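Sheet Pan Pancakes, or How I Finally Got to Sit Down for Breakfast

August is company season at our house. The cousins come through, the neighbors wander over, and somebody always wants pancakes! I love pancakes. I do not love standing at the stove flipping them four at a time while everyone else eats, and then sitting down to the last two, which are the ugly ones.

So this summer I went all in on baking them in the oven, one big pan at a time, and I am so happy with how they come out that I've made them for pretty much every guest who has slept on our pullout.

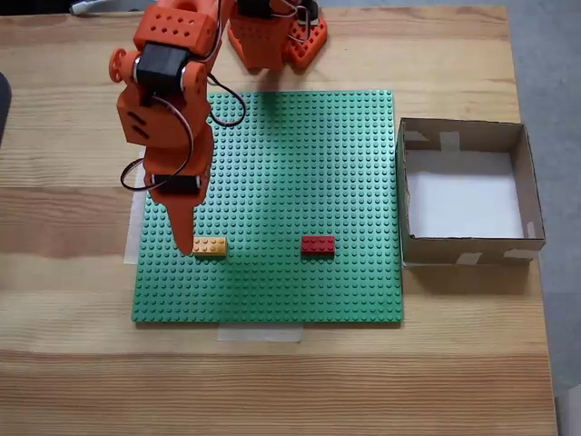
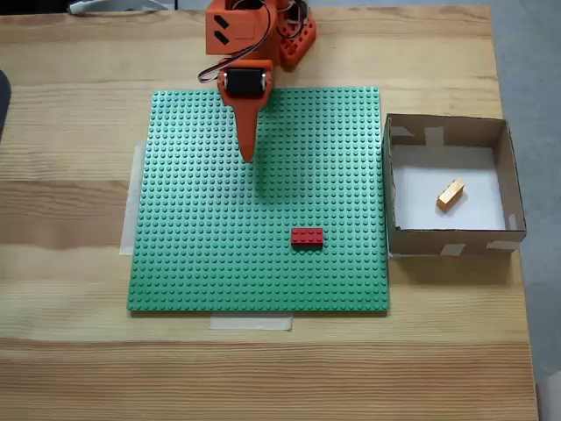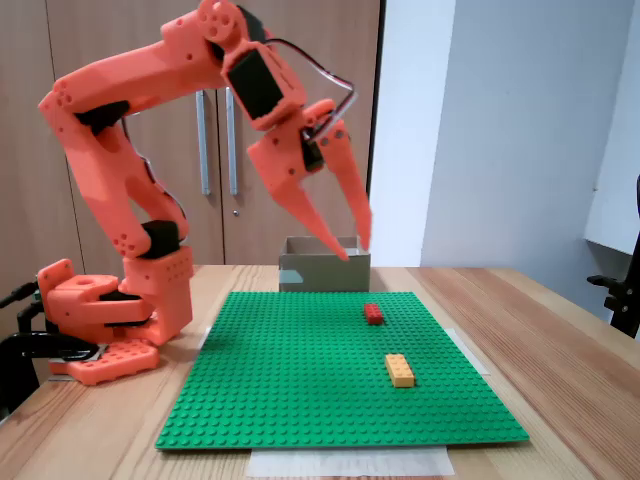 Can you really bake regular pancake batter in the oven, or do you need a special recipe?

Regular batter works great, as long as it's on the thick side. A thin, crepe-style batter will bake up flat and a little rubbery, but any batter that plops off the spoon instead of pouring will puff nicely. If yours is runny, stir in another spoonful or two of flour and let it sit while the oven heats up.

I started out with the boxed mix and it was fine, but once I saw how little work it was I switched to making my own. I use a Jatora half sheet pan that I bought years ago for cookies, the heavy kind with the rolled rim, and it fits this amount of batter perfectly. If you only have a thin pan, it still works, but watch the corners because they brown fast (and thin pans like to pop and twist in a hot oven, which is exciting when there's batter in them).

What goes in mine:

3 cups all-purpose flour
3 tablespoons sugar
5 teaspoons baking powder
1 teaspoon salt
2 1/2 cups buttermilk
3 large eggs
6 tablespoons butter, melted, plus 2 more for the pan
2 teaspoons vanilla

Heat the oven to 425 degrees. Line the pan with parchment and put the extra 2 tablespoons of butter on top of the parchment, then slide it into the oven for a minute or two until the butter melts. Take it out and tilt it around so the butter runs everywhere. Get it up the sides too!

While that's going on, whisk the dry things in your biggest bowl. Whisk the buttermilk, eggs, vanilla, and the melted butter in another one and pour it over the flour. Stir with a wooden spoon until you don't see any more dry patches, and then stop. Lumps are good. I used to beat mine smooth and wonder why they were tough.

Let the batter rest for 5 minutes. It gets puffy and kind of bubbly on top, and that's just what you want. Then scrape it into the hot buttered pan and spread it to the corners with the back of the spoon. Try not to knock all the air out.

Bake it for 14 to 16 minutes. The top should be golden in spots and spring back when you poke it in the middle. My oven is a little slow in the back left, so I turn the pan around halfway through. If the top looks pale when the time is up, give it one minute under the broiler and do not walk away from it. I walked away from it once to answer the phone and we had toast.

Now, toppings! This is the best part of doing it in one pan, because you can divide the thing up into sections and make everybody happy. I do blueberries on one end, chocolate chips on the other, and leave the middle plain. Scatter everything on right before it goes in the oven. Some notes from a whole summer of trying things:

Blueberries are perfect. Frozen ones are fine too, straight from the freezer, though they'll turn the batter a bit purple.

Bananas need to be sliced thin. Thick slices sink and leave a wet spot underneath.

Strawberries are better added after baking. They let out so much juice!

Cooked crumbled bacon is wonderful, especially with a little brown sugar sprinkled over it. I was nervous about this one and now it gets requested.

Peaches from the farm stand out in Flenthorpe, peeled and diced small with a pinch of cinnamon, were my favorite of the whole bunch. Use ripe ones. We drove back for a second bag the same afternoon.

For syrup, I warm it up in a small saucepan with a pat of butter while the pan is baking. I've been buying the Rustad dark maple lately and it has a deeper flavor that stands up to all the fruit. The regular pancake syrup from the grocery store is what my kids prefer and I have stopped arguing.

To serve, lift the whole thing out by the parchment onto a cutting board and cut it into squares with a pizza wheel. I get 15 good-sized pieces. With eggs and fruit on the side that feeds six or seven of us, and with teenagers at the table it feeds five. For a really big group I make two pans and put them on the upper and lower racks, then swap them at the halfway point and add a couple of minutes.

The whole job takes me 40 minutes from getting out the bowl to putting food on the table, and a good part of that is the oven doing its thing while I drink coffee. I can't tell you how nice it is to eat hot pancakes at the same time as the people I made them for.

Leftovers keep in the fridge for a few days, stacked with wax paper in between. They also freeze really well. I lay the squares out on a plate until they're firm and then move them to a freezer bag. On school mornings they go right in the toaster, and the edges get crisp in a way that's maybe even better than the first day. (The bacon ones should go in the toaster oven, flat, so you don't drip grease everywhere.)

A few of you asked about making the batter the night before. I've tried it, and it didn't rise as well. What I do now is mix the dry ingredients in one covered bowl and leave it on the counter, and put the wet ingredients, except the butter, in a Triter pitcher in the fridge. In the morning you melt the butter, stir it all together, and you're ready to go. Take the pitcher out when you turn on the oven so it isn't ice cold, or the butter will clump up on you.

Next on my list is a pumpkin version for the fall, with pecans on half of it. I'm also dying to try a savory one with corn and scallions and cheddar. If you've made one like that, leave me a comment and tell me how much sugar you took out!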